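Nitura Hand Grip — add-on two-finger gripper for household and light workshop jobs

Home > Workshop > Grippers and tools > Hand-held

Stock code: 3118
In stock at Bodano. Next batch due October.
Page updated Wed 22 August

Quick version: a gripper you hold yourself. You do the chore, it records what your hand did, and the recording is used to teach an arm to do the same. Sold singly or with the Wako table arm. Read the bit on what it can and can't do before you order, we get a lot of returns from people who wanted a butler.

Can it do the housework yet?

Some. Not much. Depends what you call housework.

Hard things that keep their shape are fine — cups, tins, boxes, blocks, jars with the lid on. Wako arm trained on a decent set of recordings will pick those up and put them down where you want, all afternoon, slowly. Shop-floor version of the same thing (parts from a tray into a bin) is the job we'd sell it for without a second thought.

Soft things are another matter. Towels so-so. Bedding no. Bags are the one customers ask about most and the one we're least happy with. A cloth bag never lies the same way twice, the strap goes where it likes, and the arm has to find an edge before it can do anything useful.

Clear plastic is nearly as bad. Cameras look straight through it and fix on whatever is behind. A person feels for the side of the box and gets on with it. The arm will quite happily close on thin air.
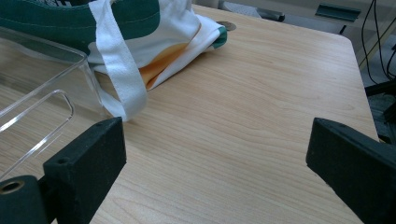 Tote bag and clear acrylic box on a wooden table. Gripper open, nothing held.

Put those two side by side and you've got most of what's still hard about tidying a table. Our advice for now: record plenty, start with the box on its own, use the cut-out handle if there is one, leave the bag till last. Folding the bag after is a seperate job and needs its own recordings.

How many recordings?

For a simple pick and place, 100 good ones is a fair start. For anything with cloth in it plan on 400 and don't be suprised if you want more. Change the table, change the light, move things about between goes. Ten minutes of the same move over and over teaches it very little.

Slow down as well. Everyone goes too fast at first.

What's in the box

Gripper, with both fingers fitted
Spare pair of fingers
Wrist strap
Charging lead
Hex key
Printed quick start (full manual is a download)

Not included: camera, arm, plug for the charging lead.

Details

Fingers: two, matt black, screw-on
Opening: set by the trigger, spring return
Battery: 8 hours in normal use, less with a camera drawing off it
Works with: Wako table arm, both sizes. Zevano arm with adapter plate, ordered separately
Cleaning: damp cloth, no solvents. Don't soak the fingers
Not for: hot pans, knives, wet floors, anything alive

Fitting notes

Check finger screws before each session, they do work loose. Finger tight then a quarter turn, no more or you'll strip the thread. If the fingers don't meet square, take both off and start again, don't force one across to match the other.

Left-handed users — fine, swap the strap over.

Questions we get

Will it empty the dishwasher? Top rack yes, with time put in. Cutlery basket no.

Will it sort washing? Picks up single items out of a pile. Won't tell you whose socks.

Can I use it without an arm? Yes, plenty of people only make recordings and pass them on. Export is in the manual, section on files.

Does it work on a shiny table? Mostly. Strong reflections upset it. Move the lamp before you buy a mat.

Is it quicker than doing it by hand? No. Not for one table. For the same tray of parts every day, might be worth it, ask us and we'll give you a straight answer.

Delivery and returns

Sent tracked. Returns within the usual period if fingers are unmarked and the spare pair is still sealed. Adapter plates are made to order so can't come back unless faulty.

See also: Wako table arm, small / Wako table arm, large / Zevano adapter plate / Spare fingers, pair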